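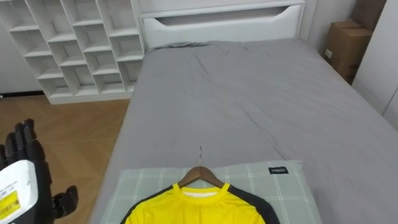 Shirt on its hanger, hand on the left side of the bed.

We use cookies to remember your archive settings. By reading on you accept them.

2022-09-14
By Cosmin Sandu

Re: [home-manip] Section 13, garment tasks on soft surfaces

The Verico group wrote:

> We have read the June draft and have three questions on section 13.
>
> First, the draft says the work surface must be "clear" before an
> episode starts. On a table that is easy to check. On a bed we don't
> know what it means. Does a pillow count as clutter? Does a creased
> sheet? Our operators are giving different answers and the reviewers
> are rejecting different things.
>
> Second, the rest position. The text was written for fixed arms with a
> home pose. Our hands are on a moving base and there is no one place
> beside a bed where the hand can always go.
>
> Third, hangers. The draft treats the hanger as part of the garment.
> We think it should be its own object with its own checks. A metal
> hook is the only hard thin thing on the bed and it can snag.
>
> We would also like to know whether the rule on room clutter covers
> the whole room or only what the robot can reach.

Thanks for these. I have gone back over them with the people at Zedholm and Bucur who run most of the bed tasks, and I'd like to propose wording for each so that we can close the section. If you object to any of it, please send replacement text with the objection. We had a lot of general comments on section 12 and very few sentences anyone could paste in.

1. What "clear" means on a bed

I agree the word is no good. The June text was copied over from the table section and I should have caught it. Proposed wording:

"The surface shall carry only the items named in the task sheet, plus bedding that belongs to the surface. Bedding includes the fitted sheet and any pillow or fold of bedding at the head. Creases in the sheet are allowed. Any other item shall be removed or added to the task sheet before the episode starts."

So a crumpled piece of bedding up against the headboard is fine. A pillow under the garment is a different matter. It changes the height of the garment and how far it sinks when pressed, so it goes on the task sheet as a support. If the sheet says "shirt on bed" and the shirt is lying on a pillow, the episode should be marked as a setup fault and not as a failed task. Zedholm had been scoring these as failures, which made their numbers look worse than they were.

On creases, Bucur wanted a limit, such as no fold higher than a finger. I would leave it out. Nobody is going to measure it, and people's beds have creases. If a fold is large enough to hide part of the garment, the visibility rule in the same section already covers it.

2. Rest position for hands on a moving base

I would drop "home pose" from this section completely and use this:

"Before the start signal and after the stop signal, each hand shall be off the garment, the hanger and the support. It should be held beside the surface and not above it. Where the hand stays in view of the head camera, it shall not cover any part of the task items."

Note the "shall" and the "should". Off the items is required. Beside the bed is the preferred place, since a loss of power there does not drop the hand onto the work, but some rooms have a bed against the wall on one side and a cabinet close on the other, and there you may have no choice. If you use the exception, write it in the log.

There was a question in the margin about whether the hand must be out of view at the start. My answer is no. A hand in view is useful to the reviewer, who can see whether the fingers are open, what the thumb is doing, and whether there is contact. We only need it not to hide anything. Episodes with no hand in view are also allowed, but then the log has to say where the hands were.

3. The hanger as its own object

Verico is right and I have changed it. The hanger gets its own line on the task sheet, with body material, hook material, and the direction of the hook at the start. Direction is given relative to the bed, using "head", "foot", "left" and "right" as seen from the foot. I had first written it relative to the robot, but the robot moves. 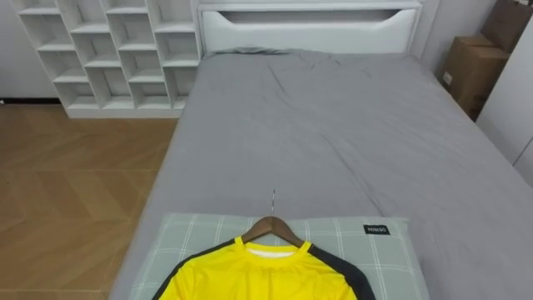
Hook toward the headboard, neckline toward the head of the bed. Logged as "hook: head, garment: head".

The proposed checks before the start signal are:

- The hanger is inserted through the neckline and the hook is outside the garment.
- The hook is visible to the head camera for its full length.
- The collar is not caught on the hook.
- The hook is not pushed into the sheet or under the edge of the support.

The last one needs care. With a pillow or cushion as support, the hook often reaches past the top edge and lies on the sheet. That is acceptable if it is only resting there. When the robot pulls the garment toward the foot of the bed, the tip can drag along the fabric, and a rough tip will catch. Doketti asks operators to run a thumb over the tip of each hanger when it comes out of the box and to throw out any with a burr. I would put that in the guidance notes and leave it out of the rules.

We looked at 275 hanger episodes in the shared set, taken before any of these checks were in use, and 232 would have passed all four. Most of the rest fell on the second check. The hook was under a sleeve or behind the hand. I don't think the bar is too high, but if someone has a set that does much worse, I want to hear about it before we freeze the text.

Please also note that tags and sewn labels on the support stay where they are. One site was cutting them off to tidy up the pictures. There is no need for that, and a sewn label is a normal thing for a robot to meet in a home.

4. How much of the room the clutter rule covers

Only what the robot can touch during the task, which means the surface, the floor along the path of the base, and anything inside arm's reach from that path. Cartons standing on the other side of the bed are outside the rule as long as the arm cannot get to them. Furniture against the walls is part of the room and is listed once in the room sheet, with whatever is kept on it or in it. If shelving is empty on the day, say so in the room sheet and move on.

The path is the part that sites get wrong. On a hard floor the edge of a sheet that hangs down the side of the bed can end up in the path. A fitted sheet is usually fine. For a flat sheet or a blanket, tuck it in or keep the base further out. Proposed wording:

"No fabric shall reach the floor within the path of the base."

5. Stop conditions

Nobody asked about these but the text had a gap, so I filled it. The operator shall stop the episode if the hook catches in any fabric, if the hanger leaves the surface on the far side, or if the support moves enough that the garment slides off it. A slipped collar is not a stop. Let it run, the recovery is worth having.

I left out a force limit for the hand. It depends on the hand, and the maker's figure is already called for in the equipment section – repeating it here would give us two numbers to keep in step.

What I need from the list

Replacement wording on items 1 to 3 if you want any. Item 4 I consider settled unless Verico disagrees. On item 5 I'd like a word from anyone who uses two hands on the same garment, because "the hook catches" may happen while the other hand is holding the collar, and then the order of release matters. Doketti releases the collar first. Bucur does the opposite. We could state one or leave it to the site, and I don't have a strong view.

The revised section goes up in the usual folder tonight with the changes marked. The old numbering is kept so that your task sheets don't break.

Cosmin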